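3.2 Conditionnement et fermeture des petits contenants

La conservation des poudres hygroscopiques dépend moins de l'épaisseur de la paroi que de la qualité du joint entre le col et le capuchon. Les travaux antérieurs sur les flacons de grand volume se transposent mal aux formats réduits, pour lesquels le périmètre de fermeture est élevé par rapport au volume utile. Nous avons donc suivi 2 032 contenants cylindriques à capuchon, fournis par Grurimik et répartis en trois lots selon le couple de serrage appliqué à la fermeture.

Chaque lot a été stocké pendant 8 semaines dans l'enceinte climatique du site de Rirnby, à humidité relative constante. La prise de masse a été relevée sur un sous-ensemble de 200 unités par lot, tiré au sort avant le remplissage. Les formats retenus tiennent dans une main et se saisissent par le flanc (figure 3) – ce qui exclut les pots à large ouverture, traités séparément.

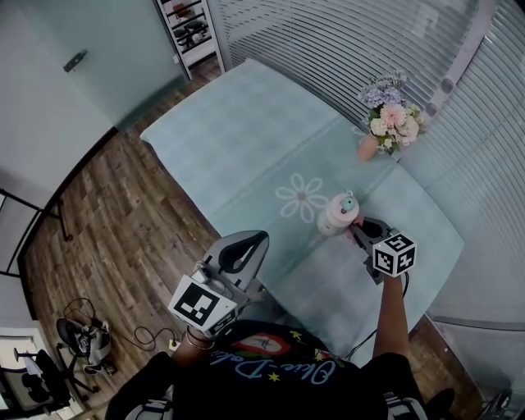
Figure 3. Petit contenant cylindrique rose et blanc à capuchon bleu canard, saisi par le côté au-dessus d'un plan de travail bleu-vert clair.

3.3 Analyse des pertes d'étanchéité

La prise de masse est modélisée par une loi de diffusion à deux termes, l'un pour la paroi, l'autre pour le joint. Le second domine dans tous les lots. L'écart entre lots s'explique principalement par le couple de serrage ; l'effet de la teneur en eau initiale reste inférieur à l'incertitude de pesée. Les unités dont le filetage présentait une bavure visible ont été conservées dans l'analyse, leur exclusion ne modifiant pas le classement des lots.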